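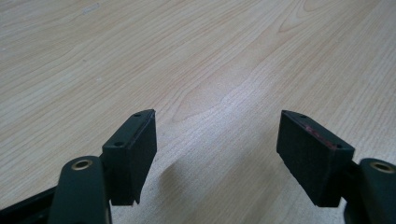
4.2 Does a mark on a table count as wear?

Figure 3. Pale tabletop with diagonal grain and a small grayish scuff near the top left edge.

Most of the literature on household furniture treats surface wear as something any sensible person can see and agree on. We doubt this. The tabletop in Figure 3 is a fair test, as there is very little on it to argue over: light wood, long wavy grain, a few drawn-out ovals toward the center and upper right, and one faint smudge. A reader who has been told to look for damage will find the smudge. A reader who has been told to look at the wood may well not mention it.

We showed the figure to 20 people who had owned a wooden table for at least a year, and to another 20 who sold or repaired furniture for a living. Each person was asked to say in a few words what condition the surface was in. The question was kept loose on purpose. Earlier studies, including our own work with the Fundus survey, gave people a scale with "worn" at one end and "like new" at the other, and then reported with some satisfaction that the answers fell along it. It is hard to see where else they could have fallen.

Only 6 of the owners brought up the mark before being asked. The trade group did better, though we would be slow to call this skill. Sellers are paid to find faults when they buy and to overlook them when they sell, and several wanted to know which of the two we were after. One repairer refused to give any answer without running a thumbnail over the spot, and we think he had the strongest case of anyone we spoke to. A gray smudge could be a scrape in the finish, or it could be something left on top of it by a shoe, a pan or a pencil. The figure cannot settle this, and neither can a confident tone.

The brighter patch in the center caused more trouble than the mark did. The grain looks washed out there, and a number of owners took this to mean that the middle of the table had been scrubbed or faded by years of use. The idea is attractive because people do eat and work in the middle of tables. But a faint sheen under ordinary room light will do the same thing to a surface that has never been used at all. The warmer, slightly pink tint toward the upper corners was read as "the original color" by some of the same people, with no more support.

Partanen has argued that such readings even out once enough tables are looked at. His Zidalley sample covered 61 tables, and his wear scores do settle down nicely toward the end of it. We are not convinced this shows what he takes it to show. If sheen is mistaken for fading on one table, it will be mistaken for fading on the next, and a larger sample only makes the mistake look steadier. His raters also worked together in the same room during October, with the same lamps, and talked over the harder cases.

We therefore left the table in Figure 3 unscored. The mark is entered in our records as "gray, small, cause not known," and the bright area is not entered as wear. Veikko Partanen has told us by letter that he would score both.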